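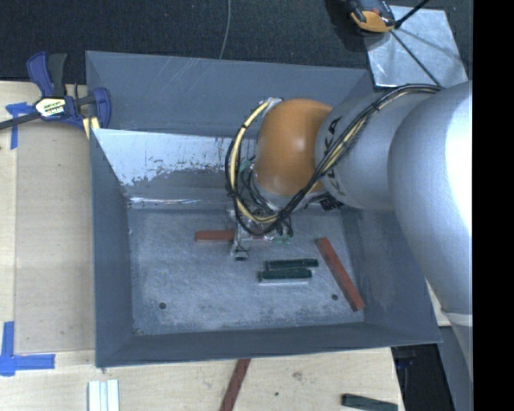

Is a metal bin worth the extra money over a plastic one?

It depends on what goes in it and who has to lift it, and most shops that buy metal would do fine with plastic.

I expected the owner of Grovon to say the opposite. He sells metal bins to small shops around Jindavberg, and I went in assuming I'd get a sales talk. I did get one, for a while. "A gray steel bin will outlive you," he told me before I'd taken my coat off. I asked how he could know that, given that he started selling them six years ago. He laughed and said fine, it will outlive the lease.

The model he wanted to talk about is the Lis, which he sells open on top. He says it costs $43 more than the plastic one in his catalog. I asked what the $43 buys.

"The floor," he said. "Throw bar stock in a plastic bin every day and look at the floor in a year. You'll see gouges you can put a fingernail in."

But the metal floors scratch too. The gray one on the plywood is scuffed all over, with paler worn patches and dark smudges. He didn't argue. "That's surface. I don't care about surface. Does it hold the bars? It holds the bars."

I wanted to know about the two small round holes near the front of the floor. If you keep anything small in there, screws for example, isn't that a way to lose them? He said he'd put a strip of tape over them and forget it. That seems like a poor answer from someone charging extra – and I told him so.

"Then don't keep screws in it," he said. "It's a big bin. Put big things in it."

He claims one customer, Cukach, has tipped parts into the same bin 4000 times without bending the rim. Who counted? "They did." Did he see the count? He did not. I'd leave that number out of the brochure.

Noise is the part he brought up himself, and I give him credit for it. Steel bins are loud. He has had 600 of them through the warehouse and says he still flinches when someone drops a bar in from waist height. A rubber mat helps, though it slides, and then the dirt gets under it and stays there.

So would he buy one with his own money, for his own garage? He thought about it longer than I expected.

"One," he said. "For the heavy stuff. The rest of my garage is plastic – don't print that."

He called back in the afternoon and said I could print it.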